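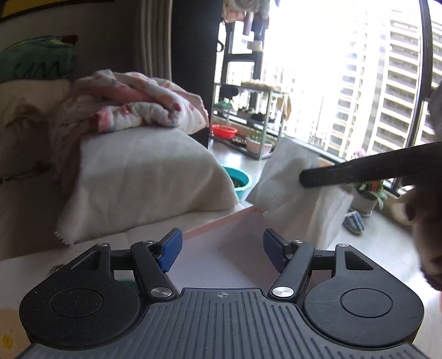

Thin cloth or tissue and an open box, seen from the gripper during a home session for Tultix. Photo: Tultix

Home folding project passes its first target, wants more kitchens

January 10, 2022

By Treasa Moynihan

Tultix, the small Illulton outfit trying to teach a machine to handle household cloth, says it now has examples from 73 homes. The target for the winter was lower. More homes are wanted, and the sign-up page is back up after going down over the holidays.

The work is plain enough. People take a hand-held gripper home, or have a session in their own living room, and do ordinary jobs with it – pick up a cloth, lay it in a box, take it out, fold it, start over. A camera on the tool records what the jaws see. Those recordings go to a learning system, which is supposed to pick up the job from them. No robot needed at the house.

Thin stuff is the current problem. Towels went well in October, says Rónán Buckley, who runs the home sessions. Tissue and light cotton did not.

"A towel stays where you left it, more or less," Buckley said. "Thin cloth does something diferent every time you let go. So we need many more goes at it, from many more hands."

Each home is asked for 200 short recordings. That is a full afternoon for most people, longer with children in the house. Some split it over 2 days. Payment is per session and did not change this year, though Buckley said a raise is being talked about.

Nothing gets tidied up first. Early recordings were all made on one bench at the Katgate building, same lamp, same gray mat, and the system trained on them did badly as soon as it was tried in a real apartment. Sunlight was a big part of it. So was clutter. People are now told to leave the blankets on the couch, the laundry on the line, the plants where they are.

"We had a man who cleaned for two hours before we came," said Niamh Ó Gríofa, who checks the recordings. "Lovely place. I asked him could he put some of it back."

Ó Gríofa's side of things is slow. Every recording is watched by a person. Out go the ones where the jaws are hidden, or the cloth never gets into view, or the phone rings and someone wanders off mid-task with the tool still on. Windows cause trouble too – a bright balcony can wash out half the picture – but those are mostly kept. The system will meet bright windows.

Failed grabs are kept as well. A slip followed by a second try is marked as such and goes in with the rest. Early on these were thrown out, and Ó Gríofa would like them back.

Then there is the matter of hands. The house rules say one person, one gripper, but many jobs come out better with a second pair of hands or a second tool, and those sessions are filed in there own group. Tin-yau Yu, who wrote the software that sorts them, said the two-tool group is still too small to be much use.

"Holding a sheet at one point gets you so far," Yu said. "Getting it into a box without a lump in the middle, you want help from the other side. We don't have enough of that yet."

Yu plans to run a first full training pass on the thin-cloth recordings when nine more homes have come in. Asked what a good result would look like, he said he would settle for a napkin.

Privacy came up at the open evening at Keane hall. The camera catches whatever is past the jaws, and that is usually someone's home. Tultix says faces, letters and screens are blurred before anyone outside the checking team sees a recording, and that a household can pull its recordings at any point up to training. After that it gets harder. Daithí Moynihan (no relation to this reporter) asked from the floor how much harder, and was told that the files can still be deleted but that a system already trained on them would keep what it had learned. He said he would think about it. Several others signed up on the way out.

There was also a question about neighbors, with so many apartments looking straight across at one another. Buckley said distant windows have not shown enough detail to worry about so far, but that he would look again at the tower blocks on the east side.

What happens to the finished system is less clear. Tultix has no product. There has been talk of a laundry company taking an interest, no name given, and Buckley would not be drawn on it. For now the money runs to the end of spring.

Kitchens are wanted most. Nearly all the homes so far were done in living rooms, because that is where people have a free table, and the group has very little cloth filmed near a sink or a stove. Dish towels, oven mitts, cloth napkins, the thin bags that onions come in. Wet cloth is not being collected yet, the grippers are not sealed.

Sessions can be booked through the Tultix page or at the desk in Katgate, mornings only. The tool can be collected there too – bring ID. Anyone who still has a gripper from the fall round is asked to return it before taking another. Buckley says a few are overdue.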